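Gulormont Health Network
Remote Patient Monitoring Program
Call for Applications: Nurse Care Coordinator (2 positions)
Posted July 12, 2024

Gulormont Health Network seeks two registered nurses to join its remote patient monitoring program, based at the Darnham office. The program follows adults with heart failure, COPD and poorly controlled high blood pressure after they leave the hospital. At present 1,445 patients are enrolled across the counties the network serves, and almost 31 percent of them live more than an hour's drive from a hospital.

Coordinators report to Aminu Etim, Director of Transitional Care, and work closely with the pharmacy team led by Tzu-hsuan Kwan. Both positions are full time and eligible for benefits.

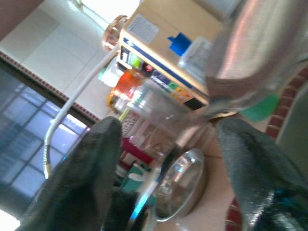

Duties

Review daily readings of weight, blood pressure and oxygen level for an assigned panel of patients.
Call patients whose readings fall outside the limits set by their physician, and record each call in the chart the same day.
Hold a first video visit with every new patient within 2 business days of discharge.
Teach patients and family members to use the home scale, cuff and tablet.
Arrange refills, transportation and home health visits with the responsible department.
Take part in the weekly case conference with the cardiology and pulmonary clinics.

Coordinators do not change medication orders. Questions about dosing go to the on-call physician – the escalation procedure is covered during orientation.

Qualifications

Applicants must hold a current, unrestricted registered nurse license and have at least three years of bedside, home health or case management experience. A bachelor's degree in nursing is preferred. Experience with video visits is helpful but is not required. The ability to speak Spanish or Mandarin will be given weight in the selection.
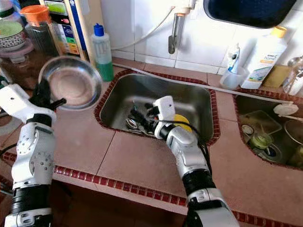
Applicants should also be comfortable working by telephone for much of the day. Patients in the program are often older, may have trouble hearing, and in many cases live alone. Patience and a clear speaking voice matter a great deal in this role.

Schedule and Location

The regular schedule is 40 hours per week, with one weekend shift each month. New coordinators work on site for the first 90 days. After that period, up to three days per week may be worked from home, subject to approval and to a reliable internet connection. Parking at the Darnham office is free of charge. Travel to the Hsieh Clinic is required once per quarter and mileage is reimbursed. 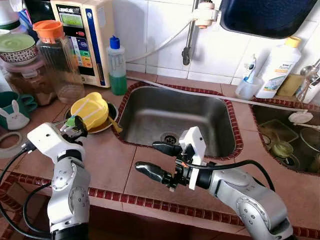

Kitchen counter and sink.

How to Apply

Send a resume, a cover letter and the names of two professional references to Efe Yusuf, Human Resources, Gulormont Health Network, Darnham office. Please quote reference number 46 in all correspondence. Applications will be reviewed as they are received until both positions are filled. Final candidates will be asked to complete a background check and a pre-employment health screening.

Questions about clinical duties may be directed to Szu-yu Lo, Lead Coordinator.

Gulormont Health Network is an equal opportunity employer. Applicants who need an accommodation during the hiring process should notify Human Resources.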